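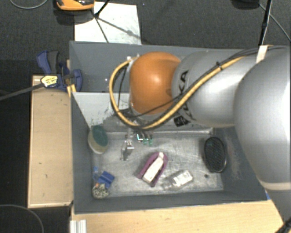
Second door on the left past the loading bay, they said, and it was the third. By the time I find the right one the Plondent open day is well under way, coats piled on a radiator, a tray of biscuits already down to the plain ones. Uliana Kostiuk is at the front with a laptop balanced on one arm. She runs the picking group here. She doesn't stop talking when I come in, just points me at a gap in the crowd.

The job sounds like nothing. Take a thing out of a bin. Put it somewhere else. Then the next thing. Warehouses have people doing this all day and would quite like to have machines doing it, and the machines have been nearly ready for as long as I've been writing about them.

"Boxes are fine," Kostiuk says. "Boxes we can do asleep. Bring me a scrubbing sponge."

There is a scrubbing sponge. There's also a clear bottle on its side, which gets a groan from somebody near me who has plainly tried this at home, or at work anyway. A clear bottle on a shiny metal floor. The depth cameras look straight through it, or see a smear, or see the reflection and go for that instead. I bent down to look for myself and lost the edges of it too, apart from the label.

The arm is a Kuka, orange joint, fat yellowish hose looped along it and black cable strapped on wherever it would go. Looks like someone's garage project up close. I mean that kindly. The bin is scratched to bits and held with the sort of bar clamp my dad had. Kostiuk says the tidy version is upstairs and doesn't get used, becuase anyone who wants to change something has to fill in a form first.

First run. The arm swings over, stops, thinks. A long pause, long enough that people start coughing. Then down, and up with the sponge, and a bit of clapping. Second go it comes down for the purple thing, an arch with a white bar tucked inside it, and comes up with the arch and no bar. Is that one object or two? Argument breaks out at the back. Kostiuk lets it run.

"Depends who ordered it," she says eventually.

The software doing the deciding is called Gimel. It has been through three rewrites, the last one in July, and the group now keeps a log of every attempt it makes, good and bad. The log stood at 2,662 that morning. She put some of the failures up on the wall, and this was the best part of the afternoon by a mile. Grabs at shadows. Grabs at a scratch in the paint. One very confident grab at its own cable.

Speed, then. I asked, someone always has to. On a good day 46 picks an hour with a mixed bin like this one. A person does that before their tea's gone cold. Kostiuk doesn't dress it up, and says the figure she watches is how often it needs a human to come over and sort it out. She wouldn't give me that one. I asked twice.

Barov, the parcels firm, had two people there in matching fleeces who wrote everything down and ate nothing. They have a trial planned at their Zawadzka depot, with 1,250 different products on the shelves, a good number of them in slippery bags. Bags are worse than bottles, apparently. One of the fleeces asked what happens when an item isn't in the system at all. Answer: it tries anyway. He wrote that down as well and underlined it.

Questions from the floor went on a while. Would it break an egg (yes, at the moment). Does it learn overnight (no, somebody has to retrain it and check it hasn't got worse at mugs). A boy of nine or so wanted to know if it could pick up a cat and was told there were no plans. Somebody's phone went off. More tea.

Last run before I had to go for the train. They'd put the bottle back and turned off one of the overhead lights, to cut the glare. Down it went, slow. Touched it, rolled it over, stopped. Went up again with nothing. Kostiuk was already typing. I left them to it, and could hear teh arm start up again from the corridor.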